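I'd been warned that Dwight Doucette doesn't do small talk, and then he spent the first ten minutes of our call telling me about soup. (Leek. He's very into leek right now!) So when we finally got around to *Latell*, the second Bondeo record, I was already hungry and completely charmed.

"We wrote 57 songs for it," he told me. "Most of them were awful. One was just me yelling the name of my street." Ten made the cut, and my favorite is still "Clullero," the slow one with the pump organ. I asked what the word means and he laughed for a good long while. "It's what my niece called the color of our van. I've had people write me whole essays on it."

The band tracked the album in December above a bakery on Lévesque, with the heat off because the radiator kept turning up on the vocal takes. You can still hear one clank at the end of side one, and Dwight fought to keep it.
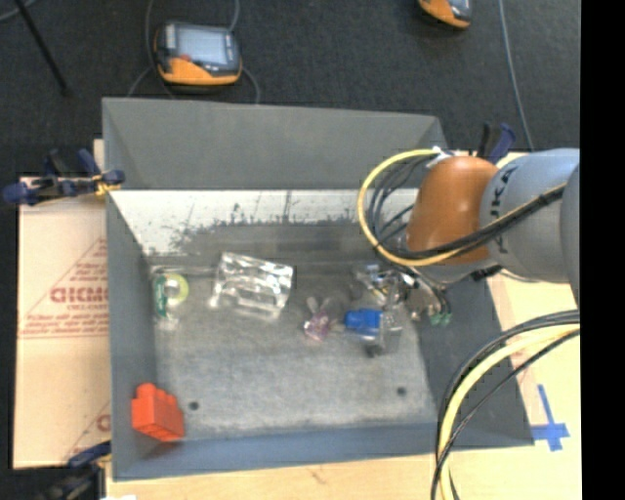

*Words by the reviews desk · Filed under Interviews, Indie*

Then there's the tour. The first Bondeo show drew 69 people, and the last one sold out a room of 379. Is he nervous about the bigger places? "Oh, terrified," he said. "I still look at my shoes for the first three songs. They're nice shoes, though."

He's already got demos going for record three, and he played me half of one down the phone before his soup boiled over and he had to run.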